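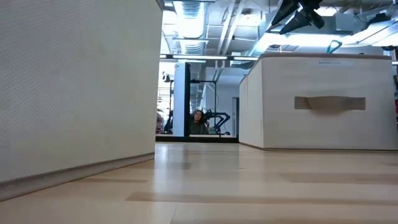

My aunt left me the apartment on Wiker Street in September, along with everything she had ever decided to keep, and she had been a woman who decided in favor of most things. The lawyer gave me two keys and a folder and said I had until the end of the month. I drove up with a thermos of coffee and a packet of cloth storage boxes from Fothergill's, because my mother had told me over the phone that what a person needs in these situations is boxes, and plenty of them, and a sandwich.

She was right about the sandwich. I ate it on the floor before I had opened a single closet, looking out at the old Drevum mill across the river, where they used to make blankets. My aunt worked there for 15 years, in finishing, and she could never walk past a bed in a store without turning back the corner of the blanket and rubbing it between her finger and thumb. If it was poor work she would fold it back down very gently, the way you might cover somebody who was sleeping.

I began with the closet in the hall, since it was the smallest, and I had some idea of working my way up to the bedroom. Inside were the winter things. She had a way of folding sweaters that she tried to teach me when I was 11 and staying with her for the summer — arms in behind the back, thirds from the bottom, a pat in the middle to let the air out — and every one of them was folded like that, right up to the top shelf. I took the first one down and it kept its shape in my hands like a loaf of bread. I'm sorry to say I unfolded it. I wanted to see which one it was. It was the green one with the leather buttons that she wore to my graduation and complained about all through lunch, because it was June and she had only worn it so I could find her in the crowd.

After that I unfolded all of them, naturally. I am not a fast worker at the best of times and I had a memory to go with nearly every piece, and when I didn't have one I stood there until something came. By four in the afternoon the hall was knee-deep in wool and I had filled no boxes whatsoever.
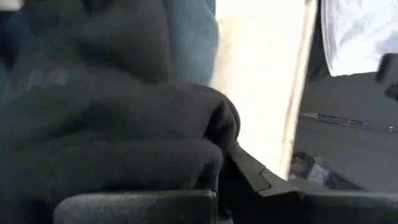
Then I found the jacket. It was at the very back, on the only hanger in the closet, and it wasn't hers at all. It was a man's work jacket, dark gray, with VARNIK FREIGHT stitched over the pocket, and it had been mended at both cuffs in my aunt's small tight stitches. As far as any of us knew she had never kept company with a man who worked for Varnik, or with any man, and my mother, when I called her, was quiet for so long that I checked to see whether the line had dropped.

"Is there anything in the pockets?" she said at last.

There was a bus ticket in the left one, number 661, one way, from the depot down by the river to a town on the coast I had been to once as a small child. I remembered wet sand and a paper cone of fried potatoes, and my aunt telling me to wait on a bench for just a minute while she went across the road to say hello to somebody. I had been eight, I think, or nearly. She came back with her hair blown all over and bought me a second cone of potatoes, which I took as a great stroke of luck and never thought about again.

I told my mother there was only an old ticket. She said, well, that's that then, and asked if I was eating.

It got dark and I put on the lamp in the hall. I folded the sweaters again, arms in behind the back, thirds from the bottom, and mine came out lumpy and leaning, but they went into the boxes and the lids went on. The green one I kept out to wear home because the heater in my car is not much use after sundown. The jacket I couldn't put in a box with the rest. I tried it twice. In the end I hung it back where it had been, on its one hanger, with the ticket in the left pocket, and shut the closet door, and carried the first load down to the car.

When I came up for the second load I opened the door again and took it with me.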